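Platix two-finger gripper, six weeks in

Posted 2026-02-27

Short version for the people who emailed: yes, buy it, if your stuff is soft or light or rolls. No if you need force. Long version follows, typed between runs so forgive the state of it.

Background. We had the Halilović parallel gripper on the arm since October. Good unit, heavy, very strong, sounds like a stapler. Fine for blocks and boxes. Useless for food and anything squashy, it has two settings as far as I'm concerned, open and crushed. Hala Bitar found the Platix at a reseller in Clellport and we ordered one with the black flat fingers and the wrist camera mount. Paid 700 for the gripper, mount was extra. Nobody gave us anything for this.

Unboxing. Foam, gripper, bag of screws, one cable, a card with a web address. No printed manual. The web manual is OK but the drawings are for the older body and the cable exit is on the wrong side in all of them. I followed it anyway and had to take the whole thing off again. So: cable exits LEFT when the logo faces you. You're welcome.

Mounting took me most of a morning. Four bolts, easy. The camera mount is where the time goes. It has a slot so you can tilt the camera, which is great, and one tiny set screw to hold the tilt, which is not. It creeps. You don't notice until the fingertips have moved down in the view and your calibration is junk. I put thread lock on it in week two and it's been solid since. They should ship it with a second screw.

Controller. Ours came with the Gredeo box. Setup page loads in a browser, you pick a port, it finds the gripper. Took two tries. Position readout goes from 0 to 1,024, no units, no explanation. Force is a slider. I would like a number on that slider please. Gyu-bin Tak ended up making his own table with a kitchen scale and taped it to the cabinet, which works better than anything in the software.

One bad thing, the box forgets the force setting on power off. Every time. Goes back to max. Found that out with a ripe tomato. Set it in your startup script and don't trust the slider.

Now the testing, which is what you wanted. Kitchen type items, no special fixtures. Cups, spoons, plates, veg, rice, fluffy white filling. We wanted things with differnt shapes and weights, in trays, on a plain wooden table, lit by whatever the ceiling lights give you.
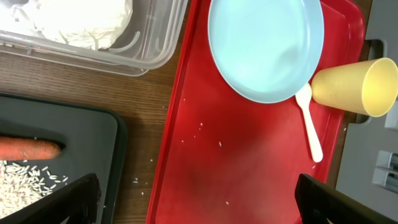

Carrots first. Very good. Flat fingers close on a round thing and you expect it to squirt out, but the pads have enough give that it stays put if you grab near the middle. Grab near the thin end and it swings like a gate. Same carrot with the Halilović came back with two dents in it.

Cups. Upright, no trouble at all. On the side is harder, the flat fingers push it before they pinch it and a light plastic cup will scoot across a tray forever. What worked was coming in along the rim, one finger inside. Needs a decent wrist angle so check your arm can get there before you get excited.

Spoons. Meh. A plastic spoon flat on a tray is a bad day for any gripper and this one is no exception. Fingertips are a bit too thick to get under. If the handle is propped on something, a plate rim say, then fine. Flat on the tray I'd call it a coin toss. There's a thin tip set in the catalog, haven't tried it, will update if we get one.

Plates. By the rim only. It holds but it droops, and at low force it rotates in the fingers. Turn the force up.

Rice. OK I know. It isn't a scoop. You can't pick up rice with two flat fingers and I'm not going to pretend we did. But we use it as loose stuff that gets everywhere, and I wanted to know if the grains jam the slides. They don't, so far. The rail covers fit close. I did have a grain stuck under a pad edge and it made the finger read closed when it wasn't, off by 42 on the readout. Brushed it out, fine again. Keep a paintbrush near the arm.

Fluffy filling. The surprise favorite. Takes a tuft, holds it, lets go of it. The old one would either miss or drag half the container out with it. Fibers do catch in the pad texture after a while so wipe them.

Camera view. With the tilt set right you see both fingertips in the bottom corners and a good wide gap between them, and plenty of table past that. I like this a lot. With the old side mount one finger was always hiding the other and lining up was guesswork. Downside, when you go low over a tray the fingers cover whatever is nearest to you. Nothing to be done, that's where fingers are. Shiny trays give you glare, red ones especially for some reason. Turning the exposure down a notch helped.

Wear. Counter in the controller says 1,607 cycles as of this morning. Pads look a little polished at the tips. No play in the fingers that I can feel. One cable tie snapped, my fault, I pulled it too tight on the wrist bend.

Noise. Quiet. Gyu-bin took a phone call next to it.

Support. Wrote to Platix twice. First answer next day, useful, from a person. Second one (about the force reset) took nine days and said it's "known." OK.

Versus the Halilović, quick:
Strength, Halilović, not close.
Soft things, Platix, also not close.
Camera mount, Platix once you fix the screw.
Software, neither one is good, Platix slightly less annoying.
Manual, Halilović. Theirs is on paper and it's right.

Would I buy again. Yes, and Hala has already asked for a second one for the other arm. Keep the heavy one in a drawer for boxes.

Edit: somebody asked about swapping fingers. Two screws each side, maybe five minutes, but you have to rerun the homing after or it thinks it's closed at half way. The button for that is under Service, not under Setup were you'd look.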